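Home | Talks | Workshops | Archive | Contact
Print this page | E-mail this page
Filed under: Textiles, Care and storage, Speaker notes

Light damage to dyed clothing in small shops and stores
Speaker notes, Ásdís Toft
March 9, 2021

Slide 1. Title
Give name and the length of the talk. Questions at the end, except on units, which can be asked as they come up. Handout has the table of exposure limits, so there is no need to copy it down.

Slide 2. What fading is
Dye molecules absorb light in the visible and near ultraviolet. Some of that energy breaks bonds in the part of the molecule that gives the colour. The change is permanent. Washing, steaming and resting in the dark do not bring the colour back.
Two things set the amount of damage: how strong the light is and how long it falls on the cloth. Multiply lux by hours and you have the dose. As a working rule, 50 lux for four hours counts the same as 200 lux for one hour. The rule holds well enough at the levels found indoors. It breaks down in direct sun, where heat and drying add to the effect.

Slide 3. Which dyes go first
Speak slowly here, as the chart is dense.
Many plant yellows are weak. Indigo on wool is fairly good, on cotton less so. Early synthetic purples and pinks are poor. Modern vat dyes on cotton are generally good. The same dye can behave differently on two fibres, so a fastness grade is only useful if the fibre is given with it.
Mixed shades are the awkward case. An orange made from a yellow and a red will shift towards whichever part lasts longer. The owner reports that the garment "looks pinker" and does not think of it as fading. Browns and olives do the same.
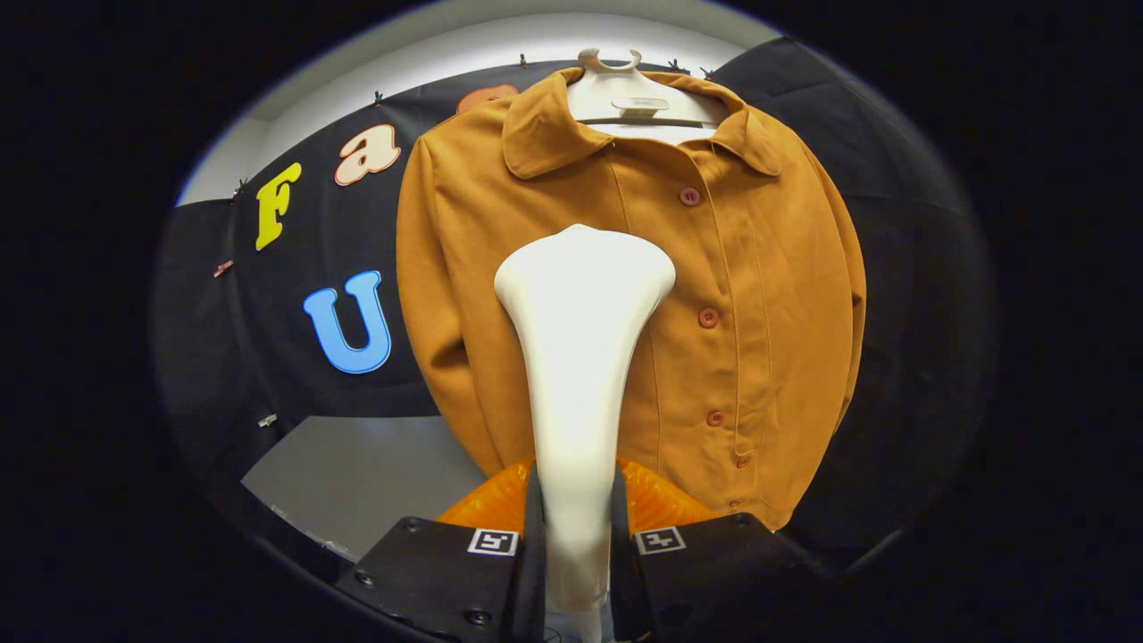 Slide 4. Blue wool cards
Explain the card: eight strips of blue wool, graded 1 to 8, each taking very approximately twice as long to fade as the one before. Half the card is covered with foil or thick board. It is placed next to the clothing, facing the same way and at the same height.
Record the date of placing on the back in pencil. Compare the covered and open halves every month, under the same lamp each time. When strip 2 shows a clear step, anything rated 2 or below is already at risk in that position.
Common faults: card put flat on a shelf while the clothes hang upright; card behind a price ticket; foil slipping.

Slide 5. The Barberg trial
Background in one sentence only. The Barberg shop has one large south-west window and a rail that runs away from it. We put out 13 cards along the rail and left them from April until the end of summer.
Result: the card nearest the glass reached a visible step on strip 4. The card at the far end showed a step on strip 1 and nothing on strip 2. The drop was steepest over the first two metres. Shoulders and upper sleeves on the rail matched the cards closely, while the sides of garments pressed against their neighbours were protected and kept their colour. This is the cause of the pale stripe down one sleeve that people bring in.
Limits of the trial: one site, one season, no humidity log before the third week.

Slide 6. Filters and blinds
Ultraviolet film was fitted at Barberg after the trial. We used Sirnel on the main pane and Trorik on the door. Both brought the ultraviolet reading down to below what our meter could register. Neither changes the visible light much, and visible light still fades dye. Film therefore slows the damage but does not stop it.
A plain roller blind, drawn when the shop is shut, did more for the total dose than the film did. In summer there are several hours of daylight on either side of opening time.
If asked about price: refer to the handout, do not quote from memory.

Slide 7. Lamps
White LEDs give out almost no ultraviolet, but a lamp close to a shoulder can still pass 200 lux with ease. Measure at the cloth, with the sensor parallel to it. Readings taken at waist height in the middle of the floor are of no use.
Move the lamp back before buying a weaker one. Doubling the distance from a small bare lamp cuts the level to a quarter. Spotlights with narrow beams follow this less closely.

Slide 8. Rotation and records
Atallah method, in short form: each garment has a line in a log, with position, date in and date out. Dose is worked out from the position, using one set of readings per season. Sensitive pieces come off display once they reach their yearly figure.
Turn garments round at each change. Turning spreads the dose over two sides and does nothing to lower it at the source, so log it as exposure all the same.

Slide 9. Questions
Likely ones: tinted glass (depends on the tint, measure it), camera flash (very small dose per flash), tissue covers (good in store, check for acid).
Leave the sample cards on the front table for anyone who wants to handle them. Collect them before the break.

Print this page | E-mail this page
Previous talk | Next talk | Back to archive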